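# Can a robot sort our odds and ends bin yet, or am I dreaming?

**Folasade Nwosu**
2018-01-15

Hello all, bit of a ramble, sorry. I look after the returns bench at a small repair shop in Basilstead and my least favourite job in the world is the mixed bin. Everything that falls off, gets swept up or comes back in the wrong packet ends up in there, and once a week I tip it out and put it all back where it belongs. Last June I started writing down what I fished out and by Christmas I was on 1,336 bits. I could have knitted a bungalow in that time!

My brother-in-law keeps sending me videos of robots folding towels (very, very slowly, and I bet they're sped up as well) and says I'll be able to buy one soon. I don't need towels folding. I just want something that looks in a bin, picks a thing up and puts it in the right tub. It can take all night for all I care - the shop's shut. Is there anything a normal small place could get? And if it can do that, would it do my kitchen drawer too?

**Drastelness**

No. Buy a magnet and a sieve. I did ours with a set of garden sieves and it got rid of half the mess in ten minutes, then you only do the fiddly half by hand. Robots are for car factories.

**Wan**

Bit harsh on robots, that! I've worked with arms for a good few years, mostly loading and unloading machines, and I've had a go at bin picking in the evenings as well, so here's my tuppence worth.

The arm is the easy part. You can get one second-hand, and if you give it the same part in the same place it'll pick it up all day and never moan. We had one doing 800 an hour of the same plastic cap and I more or less forgot it was there. Your bin is the opposite of that. Every item is a different shape, they lie on top of each other, and the camera has to work out where one stops and the next starts.

The things that gave me grief, so you know what to look out for:

- Anything see-through. Depth cameras often look straight through it and see the bottom of the bin.
- Anything shiny, same trouble the other way. Foil is dreadful, it throws light all over the place and then it crumples when you grab it so it's a new shape next go.
- Stuff right up against the wall or in a corner. You can see it fine but there's no room to get the fingers round it.
- Open boxes. Do you pick up the box, or the thing in it? You have to tell it.

My best night was 226 good picks out of 300 tries, with things I'd chosen myself and put in fairly kindly. That sounds all right until you think that somebody has to come in next morning and deal with the other 74, plus whatever went in the wrong tub. You'd also want a proper guard round it if anyone is going to be near, please don't skip that.

So for your shop I'd say wait a few years, or sieve it first like Drastelness says and see if one sort of part is most of the pile. If it is, that part on its own might be worth automating. The kitchen drawer, no chance for now, I wouldn't trust one with my whisk.

**Fivivo**

Agree with Wan on most of it, though I think corners are worse than foil. With foil you do at least get hold of something now and then. With a round thing sat in the corner, my gripper would catch the side of the bin and stop, and I'd have to go over and reset it - so much for leaving it on all night.

What helped me was a bin with sloping sides, so things slide towards the middle, and giving it a nudge between goes. Suction is worth a try for flat stuff too. And start with a handful of items, Folasade, never a full load. Get it happy with five or six very different things in a big roomy bin and you'll soon learn which ones it hates, and you can keep those back for yourself with a cup of tea.
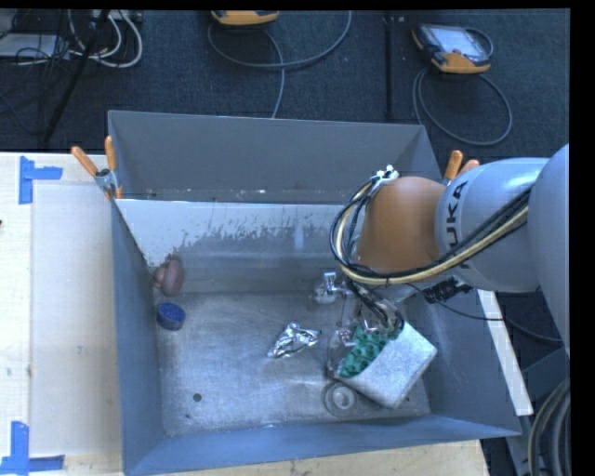
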